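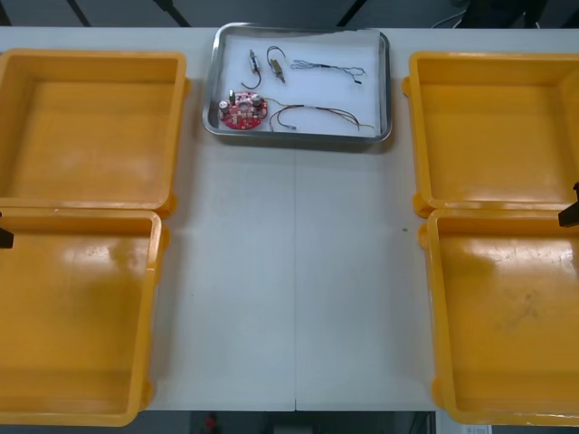 Gun-woo Ha told me the hard part of teaching a robot to sort junk electronics is the wires, and I laughed, and then he handed me a tangle of the stuff and asked me to put it down the same way twice. Okay, point taken!

I spent a morning at Masson, up on the second floor of the old Brirnairu building's neighbor (you go in past the bakery, then up the back stairs), where a small crew is collecting examples for a sorting system they call Jadell. An example, in their world, is one full go at the job. A person steers the two arms from a pair of handles, the parts get moved out of a metal tray and into bins, and the whole thing is recorded: what the cameras saw and what every joint was doing. Then somebody puts the parts back and they go again. And again. They want 3,000 of these before they train anything seriously, and when I visited they were at 927.

I got to try it, of course I did, I asked before I'd even taken my coat off. The handles feel loose and floaty at first, kind of like steering a shopping cart with your wrists. Little motors are friendly enough if you come at them straight. The wire bundles are another story. I'd pinch one end, feel pretty good about myself, and the rest would drag along and take something else with it. My first run took 8 minutes and got thrown out. Banafsheh Heydari, who runs the morning sessions, does the same job without seeming to look at her hands.

She was nice about my run, though. She says a fumble is worth keeping as long as the person recovers from it, because the system has to learn how to get out of trouble too. What she tosses are the runs where the driver stops, thinks, and wanders (me, basically). She'd also like more variety from her drivers. Everyone settles into a favorite order after a while, and then the recordings start to look alike, so now there's a card by the monitor telling you which part to start with.
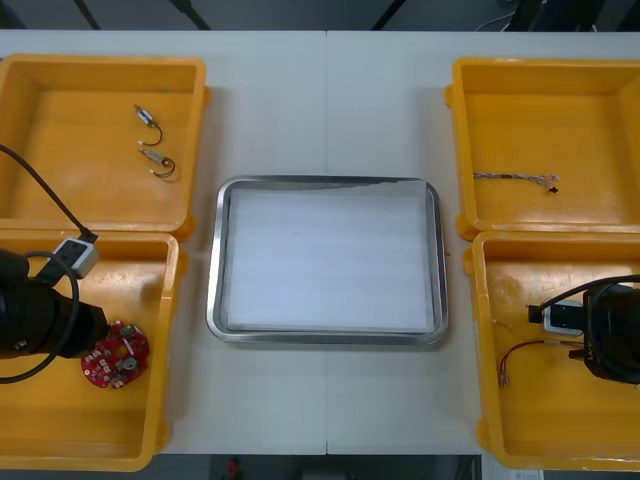

Small cylindrical parts, wiring and a round red board, out of the tray and into the bins at Masson.

The crew works in short shifts, four people trading off, and there's a lot of stretching between turns. I asked Gun-woo if it gets boring. He said the driving doesn't, but putting everything back in the tray does, and that he's gotten through an unreasonable number of podcasts this spring.

If the training goes the way they hope, Jadell gets its first outside tryout at the Vommont repair depot, where boxes of mixed parts come in faster than people can go through them. Gun-woo wouldn't promise me a month. Collecting continues through May at least, and they're still looking for a couple more drivers for the afternoon shift. You don't need any experience, and Banafsheh will train you herself. I've been told I can come back and practice.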